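Home > Wood Care > Oils > Zupan Table Oil

Zupan Table Oil, clear, satin
Made by Bedemis
Sizes: 1000 ml can, 2000 ml can
In stock, both sizes. Matte is back in July.

Oil for indoor tables, desks, counters, shelves. Goes on with a rag or a pad. Soaks in, dries hard-ish, leaves wood looking like wood. Not a varnish, no film to peel. If you want a shiny bar top look this is the wrong can, go see the lacquers page.

We've sold Zupan longer than anything else on the wood care shelf. Old cans had a brown label, new cans have a green one. Same oil inside. Please stop emailing about the label.

What it's for

Bare wood. Beech, oak, ash, maple, birch, cherry, walnut. Pine too but pine drinks it, buy the bigger can.
Wood that was oiled before and has gone dull or thirsty.
Cutting boards no. Get the board oil, separate product, different page.
Outdoor furniture no. Won't hold up.
Anything painted, varnished or laminated, no. It just sits on top and stays sticky and then you call us.

Not sure if your table is oiled or varnished? Put a drop of water on it somewhere nobody looks, under the edge is good. Leave it a while. Bare or worn oiled wood goes dark. Varnish, the drop just sits. Not perfect but good enough most days. A fresh oil finish can bead too, so try a worn spot.

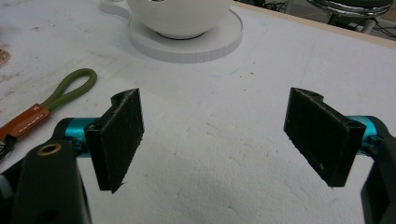
Before you start

Sand first. Most of the bad results people send us are bad sanding. Go with the grain, stop at a medium-fine grit. If you polish the wood too smooth the oil can't get in and you're left with a greasy top. Medium-fine, that's it.

Vacuum, then wipe with a dry cloth. Skip the tack cloth, some of them leave wax behind and you get pale spots.

Old oil finish, no deep scratches: you can skip sanding and use a Gulter pad, the gray one. Rub until it feels even under your hand. Wipe off the dust.

Water rings. Sand them out or live with them. Oil over a black ring and you get a black ring under oil. White rings often go away with the gray pad and a bit of oil, try that first.

Stir the can. Don't shake, stir, right down to the bottom where the heavy stuff settles. A can that's been on a cold garage shelf needs to come indoors the night before.

Putting it on

Pour a little on the wood, spread it with a lint-free rag. Thin. Thinner than that. It should look damp all over, no puddles.

Wait 30 minutes. Look for dry patches and give those a bit more.

Wipe ALL of it off with a clean rag. Everything that hasn't soaked in. Turn the rag over often, swap it when it gets heavy. Anything left on the surface goes gummy and you'll be sanding again.

Leave overnight. Second coat the same way, less oil this time. 2 coats is enough for a desk or side table. Kitchen table with kids, do one more.

Edges and end grain take more than the flat parts. Do them first and go back to them at the end. Undersides: yes, one coat anyway. A top oiled on one side only can cup when the heating comes on. We've seen nice wide oak tops go like a potato chip.

Breadboard ends, drawer fronts, legs, all the same method. Use an old toothbrush in the corners and wipe the corners out after or it pools there.

RAGS. Read this part. Oily rags can heat up on their own and catch fire. Lay them flat outside to dry, single layer, on something that doesn't burn, or soak them in water and put them in a metal can with a lid. Don't ball them up. Don't drop them in the kitchen trash. Pads too, same thing. 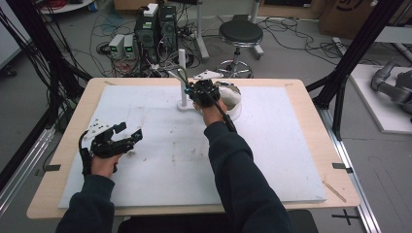 Drying and using the table again

Touch dry next morning in a normal warm room. Cold or damp room, longer. You can put light stuff back on it the day after the last coat. Lamp, books. Nothing wet, nothing hot and nothing rubber-footed for a couple weeks. Rubber feet leave marks in fresh oil, those little bumpers under laptops and cutting boards are the worst for it.

Open a window. It has a smell. Goes away mostly in a few days, drawers hold on to it longer, leave them open.

Curing is slower than drying. Don't test it with red wine on day three. Somebody always does.

Which size

The 1000 does a dining table top and bottom with some left over for touchups. The 2000 is for several pieces, or a long counter, or pine. Price per can is better on the big one but oil goes off once the can's open and half full of air, so don't buy big to save a little and then throw half of it out. Squeeze-bag storage works. Glass marbles dropped in the can to bring the level up works too, a bit messy.

We don't ship a smaller size. Sample sachets are in the store at Garnesari, free, ask at the counter. One per species you want to test please.

Color

Clear doesn't mean invisible. Every oil warms up the wood. Rule of thumb is wipe the bare wood with a damp cloth and what you see is close to what you get. Walnut gets darker and it's great. Cherry, same. Beech goes a little pink to honey. Maple goes yellower than people expect. Ash, a bit of straw. If you want to keep pale wood pale get the Zupan White, has some pigment in it, knocks back the yellow. Separate can, don't mix it with clear in the same job, you'll never match it again.

Always test. Underside, a scrap, inside of a leg. Let the test dry before you decide, wet oil looks darker then it ends up.

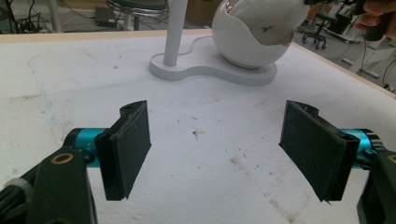
Zupan White gets its own mailbag. Most asked: will it make my table white. No. One thin coat takes the yellow down, a second gives you a milky look with grain showing, and past that it starts to sit in the pores and look chalky. If you're after a big white tabletop like the one here, only without the stains and scuffs, that's paint or a white panel and you won't get there with oil whatever number of coats you put on. People try. Then they have to sand off half a can of pigment. Stir White twice as long as clear, and keep stirring as you go, the pigment drops fast. Same wipe-off rule. Even more so.

Care after

Damp cloth, a drop of mild soap, dry it off. No all-purpose spray, no vinegar, no microfiber with the scratchy side. Coasters help. Wipe spills when you see them.

Once the top looks dry or feels rough, do a refresh. Clean, let it dry, gray pad lightly, one thin coat, wipe off. You can spot fix too, that's the good thing with oil. Scratch from a plate? Sand the scratch, feather it out, oil, done. New spot looks different for a bit then evens out.

A busy table wants a refresh maybe once a year. A desk, whenever you remember.

From customers

"Did my mothers oak table, took a weekend. Wiped it all off like you said and it came out even. Smell was strong in the first night." Zorica Halilović

"Good oil, lid is terrible. Bent it on the first opening and it never sealed right after." Mahmoud Metwally
Reply from the store: yes, the lid. Use a proper can opener, the hooked kind, go all the way around in small lifts. A screwdriver will bend it. We have openers at the counter, no charge with any can.

"Used White on ash shelves. Liked it on the test piece, liked it less on the long boards, a bit streaky where I stopped for a phone call. Redid that one. Fine now." Cyprian Żak
Reply from the store: do one whole board at a time, end to end, no stops. Same with table tops. Work in lanes with the grain.

"Is this OK over an old linseed finish?" Iddrisu Ametepe
Reply from the store: yes if the old stuff is fully dry and not tacky. Tacky, clean it off first with mineral spirits and the gray pad, give it a couple days.

"I ordered the big can for pine stairs and you sent me a note saying its not for stairs. Thank you, I would have used it." Snežana Stoyanova
Reply from the store: floor oil is the next page over. Harder, more grip.

Goes with

Gulter pads, gray, for prep and refresh
Gulter pads, white, for rubbing in thin coats
Lint-free rags, bag
Can opener, hooked
Metal rag can with lid, small

White pads are optional. Gray ones aren't, get a couple.

Shipping and pickup

Ground only, oil can't go by air. No shipping to islands. Cans go out in a sealed bag inside the box, if the bag has oil in it when it gets to you take a photo before opening and send it over, we'll send another can. Unopened cans can come back, opened ones can't.

Pickup at Garnesari is same day if you order before lunch. Ring at the side door, front is for trucks.

Storing the can: upright, lid tight, no frost, out of reach of kids. A skin on top is normal after a while, cut round it and lift it out, strain the rest through an old stocking. If the whole thing has gone to jelly it's finished. Hardened leftovers and old cans go to your local hazardous waste drop-off, never down the drain.

Safety sheet and the full ingredient list are in the downloads tab. Wear gloves.

Page updated Wednesday, June 8, 2022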